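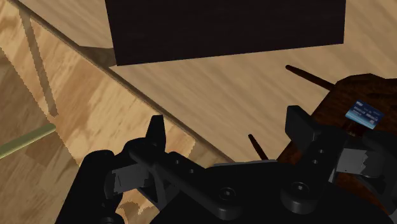

Figure 1. Rendered room, pale wood-grain floor with a brown seam strip.

Do doorbell cameras cut burglary? A look at the Gill estate
Harpreet Vachon and Corinne Villanueva
Supervisor: Ginette Cloutier

1. Why we looked at this

In February the residents' newsletter on the Gill estate claimed that break-ins had "collapsed" after homes were offered cut-price Harkier doorbell cameras. No figures were printed. We wanted to see whether the claim stood up, and we doubted it from the start, so readers should bear that in mind.

2. What we had to work with

The estate has 2,963 homes. We delivered a one-page survey to 279 of them and got 103 back. That is a poor return, and people who have been burgled are probably keener to reply than people who haven't. Dale Gosselin, who edits the newsletter, told us the collapse was "what everyone was saying". He couldn't point to a source.

3. Findings

Homes with a camera did report fewer break-ins. They were also mostly on the Nandirar side, where the street lights were replaced the same winter and most back alleys are gated. We can't separate the three. Shed thefts seemed no different, and a camera on the front door would hardly see a shed.

Several people said they had stopped reporting attempted break-ins to the police. If that is common, a fall in recorded crime tells us very little.

Brittany Li read our draft and thought we were too hard on the cameras. She may be right that they make people feel safer. We didn't ask about that, and should have.

4. Problems with our method

We delivered on a Saturday, when many people were out. Question 4 ran two things together (attempted and completed break-ins) and we had to throw out some answers.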